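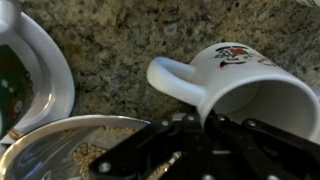 Faded print on white mugs, and where to dry them on granite

Posted in Kitchen & Dishes
6 replies, 2 marked helpful

Eustaquio Mendoza

I own a white ceramic mug with a red and black design on it. I have had it long enough that replacing it would feel like a betrayal, and my household has opinions about how I treat it. Two things.

First, the print. The red used to be redder. I run the mug through the dishwasher most nights, top rack, normal cycle, with whatever tablets were on sale. Is the dishwasher eating the design, or am I comparing it to a memory?

Second, drying. I lay mugs on their side on the counter, which is speckled granite in tan, gray and brown, the kind where you can lose a peppercorn for a month. I was raised to believe that a mug upside down traps steam and a mug right side up collects dust, so sideways seemed like diplomacy. My wife says a mug on its side is a mug on its way to the floor. She also says it leaves rings on the stone, though with this pattern I couldn't find a ring if you paid me.

So: how do I keep what's left of the print, and how should a grown man dry a mug?

Edited to add: the counter was sealed when we moved in, according to a sheet of paper in a drawer. I have no idea with what.

Marked helpful by 18 people

brorkau_kitchen

Print first. There are two common ways to get a picture onto a mug. One goes on and gets fired hot enough to fuse with the glaze, and it will probably outlive you. The other sits on top in some kind of coating or ink, and the dishwasher takes it off a little at a time. Run a fingertip over the edge of the design when the mug is dry. If you feel a definite step, treat it as the delicate kind. If you feel nothing you still can't be sure, but I'd be less nervous.

Either way, hand wash it from now on. Soft sponge, ordinary dish soap, no scouring powder, and don't leave it soaking overnight with a fork in it. You won't get the red back. Please don't go over it with a paint pen, whatever the video says. I did that to a bowl once and now it lives in the garage holding screws.

If it must go in the machine, turn off heated dry and put it where it can't knock against a plate. The rattling does damage too.

As for drying, upside down on a rack is fine. If you don't want a rack on the counter, fold a dish towel in half and put the mug upside down on that, with one side of the rim propped on the fold so air gets in. Sideways will dry, but water likes to sit in the low part of the curve, and then you pour coffee on top of last night's rinse. Keep the handle pointed away from the edge if you insist on doing it. A handle does stop the thing from rolling, up to a point, and you will discover the point.

Granite Gus

The rings are the tap water, not the mug. Hard water dries and leaves minerals. Wipe the counter with a damp microfiber cloth and then a dry one. NO VINEGAR. Some granite takes it fine and some doesn't, and it's no friend to the sealer.

To check the sealer, put a spoonful of water on a clean spot and go away for a few minutes. If it's still beaded up you're good. If the stone went dark, reseal. Do it near the sink, that's where it wears out first.

Your wife is right about the floor.

jinside

just get a mug tree

Eustaquio Mendoza

I ran a fingertip over it and there is a step. You could trip on it. Hand washing starts Saturday.

Water test: beaded by the toaster, dark by the sink. I have told my wife she was right about the floor and she has asked for that in writing, so there it is.

No to the mug tree. Where would it go?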